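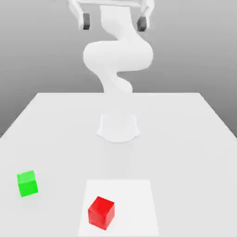
The simulated arm over its table, gripper open, with the red cube on the white pad and the green one off to the left.

Home | News | Software | Forum | About

Clivivum 3 is out, and it finally replans in mid-move

I've been waiting on this one since the summer, so forgive me if I'm a little excited! The Celtdale people put out version 3 of Clivivum, their free motion planner for tabletop arms, on 2024-12-08. Yes, a Sunday. I saw the post over breakfast and had it installed before my coffee was gone.

If you used the last version you know the big complaint. The planner looked at the table once, worked out the whole path, and then stuck to it come what may. Nudge a cube after that and the arm would go and close its fingers on thin air where the cube used to be. The new version keeps checking the cube positions while the arm is moving and fixes the path as it goes. By default it checks 10 times a second, and you can turn that up if your computer is up to it (mine complained, so I turned it back down).

The demo that comes in the download is the plain one with two cubes, a red and a green, and a square pad as the target. You pick which color goes to the pad, type one line, and off it goes. There's a new switch that shoves the cube a little way across the table while the gripper is on its way down, and that's the part I'd go and play with first. I ran it 40 times on the green cube. It missed 3 of those, and all the misses came when the cube got shoved right at the end, with the fingers nearly on it. I can live with that.

I wrote to Dario Lo Presti, who looks after the planner code, and asked him about those late misses. He got back to me the same evening. "We know about that one," he wrote. "Below a certain height we stop replanning, and the cutoff is a bit too high. You can change it in the settings file, but please don't set it to zero and then send me a bug report." So naturally I set it to zero. The arm sort of dithered over the cube and then the planner quit with a timeout. No bug report from me, Dario.

A few other things I noticed while poking around. The settings now live in one file and not scattered over a bunch of folders, hooray. Error messages tell you which joint hit its limit. The old Mwaipopo plug-in for grasp scoring still works, but you have to rebuild it, and the instructions for that are on the second page of the release notes where I missed them completely the first time. Stacking is still marked experimental, and after one evening with it I'd say that's fair (my cubes ended up on the floor, or they would have if the simulator had a floor).

One warning if you're upgrading: saved scenes from the old version won't open until you run the converter, and the converter writes over your files. Make a copy first! I lost a scene I'd been tinkering with for ages and I'm still a bit sore about it. It's issue 1106 on their tracker if you want to add your name to the list of people grumbling.

Celtdale plans a small fix release before the end of December, with the height cutoff and the converter both on the list. The folks at Brellwood are showing the new planner on a real arm at their next open evening, and I'm going, so I'll post what I see.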